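Stevum software sync – minutes
Apr 29, 2020, by call
Present: control, perception, planning, tooling (one each from Boneo and Nadetstead, plus Sarkar for the data side). Apologies from the firmware lot, they sent a note, see item 5.

Notes typed live so excuse the shorthand. Shout if I've got something wrong, otherwise these stand.

1. Last time's actions

Calibration script moved out of the old repo – done. Readme still points at the old path. Tooling to fix today.
Log viewer crashing on long recordings – half done. It opens them now but scrubbing is painfully slow. Stays open.
Naming of the left and right streams – agreed in writing at last. Left is always left as the person holding it sees it. Anything recorded before the change gets a flag in the metadata, no renaming of old files.
Licence question for the mesh library – no answer yet, carried over.

2. Control

Finger width loop is running at the new rate on the Boneo bench. Smoother on closing, but opens with a small overshoot, which planning noticed before control did. Suspected cause is the filter being applied twice, once in the driver and again in the controller. Control to take out the driver one and rerun.
Discussion on whether width should be commanded or force. Went on a while. Outcome: width stays the default for cloth, force mode kept behind a switch until someone has time to test it properly. Nadetstead not keen on two modes living side by side, worried they drift apart. Noted.
Latency: the camera timestamp is still taken when the frame arrives, should be when the shutter fires. There's 40 ms in that alone on the slower laptop. Everybody wants this fixed, no one has it on their list. Now it's on perception's list.

3. Perception

Main item. The cloth edge finder does well on plain tables and badly on patterned backgrounds. Prints with strong outlines get picked up as cloth edges, and the policy then goes for a printed petal. Bedroom recordings are the worst of it.

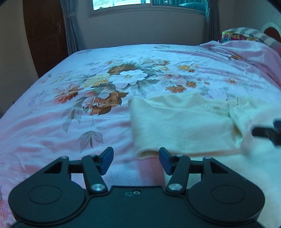

Cream fleece on a floral bedspread, blue finger pads open, is the sort of view the edge finder has to cope with. Perception wants to try depth from motion as a second cue, so a flat print scores low and a fold scores high. Cost is extra compute per frame. Also proposed masking out the gripper body before anything else runs, as the pivot screws and bracket outlines give false corners that never move.

Nadetstead disagreed on the order of work: mask first, on its own, then measure, and only then bring in the depth cue, or we'll never know which one helped. Also said a mask drawn by hand is fine for the housings but no good for the fingers, as they swing with the width, so the mask has to be driven by the width reading.

Agreed after some back and forth. Mask generated from the width reading, static part baked in. Control to expose the width on the same clock as the frames (see timestamp moan above, it's the same job really).

Second gripper turning up at the side of the view: currently labelled as background. Perception would rather have it as its own class. Sarkar says relabelling is OK if the tool gets a brush that copies across frames, otherwise no. Fair.

4. Planning

Two-handed fold planner now hands over between left and right without freezing. Still plans through the pillow if the pillow isn't in the map. Short term: treat anything above the cloth plane as a no-go area. Long term: proper object list, not before May.
Replanning after a missed grasp – it retries at the very same point, misses again, retries. Put in a limit of 2 tries then look again from a bit higher up. Simple, do it now.
Question from tooling on whether planner settings could live in one file. Yes please. There are 10 of them at the moment, and several override each other depending on load order.

5. Firmware note (read out)

New build fixes the drop-out when the cable is knocked. Do not flash both grippers at once, the updater gets confused about which is which and writes the wrong serial. Will be sorted next build. Until then one at a time, unplug the other.

6. Tooling

Upload script resumes after a broken connection now. Tested at home on bad wifi so reasonably sure of it.
Replay tool: wants a side by side view, raw on the left, masked on the right. Perception said this would save them a lot of clicking. Tooling will do a rough version, no promises on looks.
Unit tests take too long on the shared machine, folk have started skipping them. Split into quick and slow, quick ones on every push, slow ones overnight. Boneo asked that a slow failure sends an email to whoever pushed last, and not to the whole list like it does now.
Disk on the shared machine nearly full again. Please delete your old checkpoints. Yes you.

7. AOB

Version numbers: Stevum releases to match the data format version from now on, too many mix-ups. Sarkar to write teh rule down somewhere findable.
Short chat on whether to open up the replay tool outside the group. Not opposed, but the code needs a tidy first. Parked.

Actions
Control – remove double filter, rerun overshoot test. Width on frame clock.
Perception – shutter timestamps. Mask from width reading, measure, report back before touching depth.
Planning – retry limit, no-go area above cloth plane, draft of single settings file.
Tooling – readme path, log viewer scrubbing, side by side replay, split the tests, copy-across brush.
Sarkar – second gripper class once brush is in, version rule written up.
All – checkpoints. One gripper at a time when flashing.

Next call: first full week of May, same link. Perception goes first as they ran out of time today, planning to keep it short and send the setings file round beforehand.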